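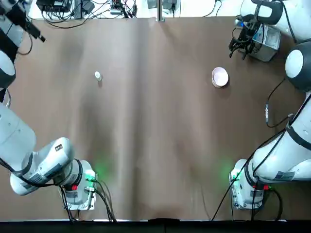
Figure 1. The bench with both arms mounted, the white cup and the pink-rimmed bowl on the paper.

Two-Arm Tabletop Cell: Project Report

Joana Quintela and Martim Marinho
January 19, 2019

1. Purpose

The goal of the project was to set up two small robot arms on one table in the Rundwood shared workshop and get them to do a simple task with household objects. The task is to pick up a cup and place it in a bowl. We call the setup Leno, after the name we gave the control program early on. The arms were already built when we got them. Our work was the mounting, the wiring, the table surface, the control program and the testing.

We started in October. Most of the first weeks went into the table, which we had not planned for.

2. Mounting

The two arms stand at the near edge of the table, one at each front corner, and both reach forward over the work area. We first tried them at the back, facing us. That made it easy to watch the grippers, but left and right were swapped for the person at the controls and we kept sending the wrong arm. After we moved them to the front, the left arm was on our left and the mistakes stopped.

With the bases at the corners, each arm can go out to its own side and come back in over the paper. This keeps the middle of the table open when the arms are at rest. It also means the middle is the hardest place to reach with a good wrist angle. We looked at moving the bases closer together, but then the elbows could touch when both arms worked near the center line. We kept the wide spacing and accepted the weaker reach.

The spacing between the two base plates is 900 mm. We measured it from bolt center to bolt center and entered the same number in the control program. An early version had the distance between the housings instead, and the result was that both arms missed every target by the same amount in opposite directions. It took us two evenings to find.

3. Table surface

The bare table top is white. Our cup is white too, and the overhead camera we use for finding objects often lost it. Martim covered the work area with one large sheet of brown paper. The detection got better at once and we did not change the program for it.

The paper has two problems. It still gives some glare from the ceiling lights, which you can see in Figure 1 as lighter bands. It also moves if a gripper presses down on it. We taped the edges and set the lowest allowed gripper height to 6 mm above the surface. That is enough for the cup and the bowl. It would not be enough for flat things like coins or cards, and we left those out of the tests.

We draw on the paper when we need reference marks and replace it when it gets too full. The roll came from the packing shelf at the workshop.

4. Wiring and power

Power and most of the electronics sit on the strip of table beyond the far edge of the paper. The vertical pole at the back also stands there. The cables from the bases drop toward the front edge.

The far side is still untidy. Joana wrote a label for every cable in the first week, but some of the labels came off when we swapped a power supply, and we have not replaced them. A loose loop of cable near the right arm caught on the gripper once during a test and pulled a plug halfway out. The arm stopped with a communication error and nothing broke. Since then we move each arm slowly through its full range by hand before a session and watch the cables.

Both bases have a green indicator light. We made it a rule that no program is started until both are green. Reading the state in software would be better, but the version of the driver we have does not report it reliably.

5. Control program

The program runs on a used Meinecke desktop computer that belongs to the workshop. It has three parts. The first part finds the objects on the paper and gives their position in table coordinates. The second part decides which arm should act. The third part sends the motion to the arm in short steps.

The choice of arm is simple. Whichever gripper is closer to the object gets the job, and the other arm stays where it is. For the cup-to-bowl task this does not always work well. If the cup is on the left and the bowl is far to the right, the left arm has to stretch. We wanted a handover, where the left arm sets the cup down near the middle and the right arm picks it up from there. We wrote the code for it but only ran it at low speed, and it is not included in the results.

To avoid a collision, only one arm may be inside the middle zone at a time. The second arm waits until the first has left. This makes the movement slow but we never had the arms touch.

6. Testing

We ran 100 trials of the basic task. Before each trial one of us put the cup upright on the left half of the paper and the bowl on the right half, without measuring. The other one started the program and wrote down the result in the Jodton notebook we used as a log.

Most failures happened at the grasp. The gripper fingers came down on the rim of the cup and tipped it over. This was more common when the cup stood close to the far edge, where the camera sees it at a steeper angle and the position error is larger. Failures at the bowl were less common. When they did happen, the cup landed on the edge of the bowl and rolled off onto the paper.

Halfway through, we changed the approach so that the gripper stops above the cup, takes a second position reading and then goes down. Tipping became less frequent after this change. We should have restarted the count at that point. We did not, so the log mixes both versions and we do not give a single success rate.

7. Open points

The handover needs proper testing at normal speed. The cables at the back need new labels and something to hold them down. Martim wants to try a heavier, matte paper against the glare. The arms stay mounted at Rundwood until the end of the term, and the spare fuses are in the drawer under the left side of the bench.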